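Serel Table Clearing Set

README, version 3

Contents

This set covers one everyday job: clearing a table after a snack or a light lunch. Dishes that will be used again go on a tray. Everything else goes in a bin. There are 247 clips in the set, each with a still and a short text note.

Folders

clips/ one file per clearing
stills/ one still per clip, same base name
notes/ plain text, one line per item on the table
splits.txt 78 clips are held back for testing

Items

Reusable: plates, mugs, trays. Colors vary and pieces do not have to match.
Trash: drink cans, paper and plastic cups, foil, brown paper, paper bags.

Cans may be whole or crushed. Paper may be flat, folded or balled up. Foil and paper wrapped together are listed as one item in the notes, under "bundle". Cups are marked upright or tipped. If a cup still has liquid in it, the note says "not empty" and does not try to name the drink.

Layout

The table top is white and the floor is grey concrete. Item positions change from clip to clip. Things on the floor are noted on a separate line starting with "floor" and are not part of the clearing.
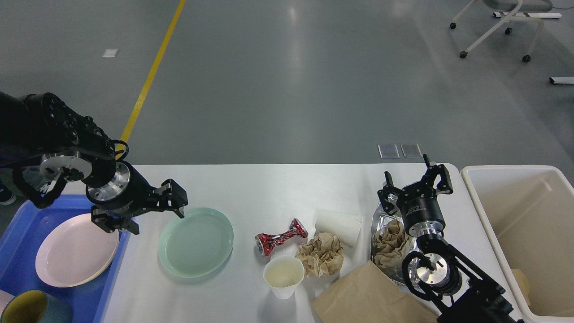
A mug counts as put away once it is on the tray, whether it stands up or lies on its side. Earlier versions required it to be upright, and the notes from Gidey were redone in October to match the current rule. Plates may be stacked.

Known problems

In 20 clips the note leaves out small scraps of paper. White cups are sometimes listed as paper when they are plastic. Please send corrections with the clip name in the subject line.

Contact

Eldana Gudeta, Uvon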